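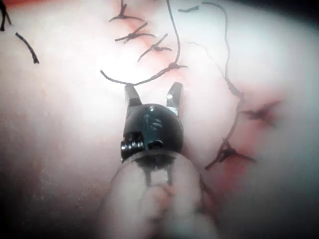

Posted by the teaching staff, Machines and Everyday Work, Ullgate Evening College
Oct 2, 2018

Notes for Week 6: Thread, cloth, and other things that won't hold still

Welcome back, everyone, and thank you for the very lively discussion last time about dishwashers (I think we settled that a dishwasher is a robot only if you squint, and that loading one is a good deal harder than being one). These notes cover what we got through in the first half of the evening, plus some bits I had to skip when the clock got away from me.

We have been asking the same question since September: can machines do the chores yet? By chores I mean the plain, daily stuff. Folding, wiping, sorting, fetching, packing a box, sewing a button back on. And the answer we keep coming to is that it depends very much on whether the thing being handled is stiff or floppy. A robot arm in a car plant can put a steel door in the same spot all day long and never get bored, because the door comes in the same shape every time. Hand that same arm a damp pillowcase and you'll have a long afternoon ahead of you.

Thread is about as floppy as it gets, so it makes a good place to start. Stitching a wound has a lot in common with mending a shirt, if you'll forgive the comparison. You have an edge that needs to be brought to another edge, a soft material that gives when you press on it, and a length of thread that goes wherever it likes. Look at the open jaws below that dark curve of thread and think about everything that has to be decided before they close. Which part of the thread do you grab? How far is it from the tip, and is it lying on the surface or hovering over it? There are other threads and cut tails nearby, too, all much the same dark color, and then there's the glare. A person mending at the kitchen table tilts her head a little and the shine goes away, and she hardly knows she did it.

Two hands, one thread

We spent some time on why so many chores want two hands. Try this at home before next week: tie your shoe with one hand, then try to fold a bath towel with one hand and no table. Most of us can manage some version of it, but we end up using a knee, or our teeth, or the wall. The second hand is mostly there to keep the world from moving while the first one works, and then, without any fuss, they trade jobs.

In the view that follows, one instrument has its jaws closed on the thread, and the other rests near the surface just below a finished stitch. Notice how much thread is not being held by anything. It goes up in a tall loop and comes back down, and another length wanders off to the left. That loose part is the trouble. The machine has hold of one small place and has to care about all the rest of it, and the same goes for a bedsheet, a garden hose, or the cord on the vacuum cleaner.

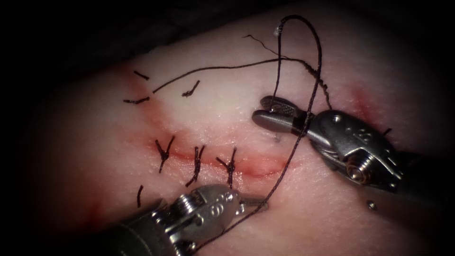

What this means for the laundry

Surgical machines of this general sort are usually steered by a trained person, who does the looking and the deciding. So a tidy row of stitches tells us that metal fingers can be fine enough for the work, and that is good news! It doesn't tell us that the judgment has been handed over. Please keep those two questions apart in your papers. I read a number of drafts last week that slid from "the hand can do it" to "the robot can do it," and they are different claims.

Some of you asked about Kombo, the little practice arm we keep in the Skircombe Room. Last term's group tried it on a bin of 200 socks, with matching as the goal, and they found that picking up a sock was fairly easy and picking up exactly one sock was not. Their write-up is in the course binder and I'd recommend it, mostly for the part about the tangles.

The upholstery shop we read about in Flollorholm makes a nice comparison. They let machines cut the foam and run the long straight seams, and they keep people on corners, on piping, and on anything with a nap to it. They didn't plan it that way from the start. The work sorted itself out over a few years, and when I asked how they choose, the answer was more or less that whatever bunches up goes to a person.

For next week

Read the second packet, on kitchens. Pick one chore you do at home and write 2 pages on it, step by step, marking each place where you would need your other hand, and each place where you went by feel. Bring a piece of string, any kind, as long as your arm. If you have an old dish towel you don't mind lending, bring that as well, and put your name on it.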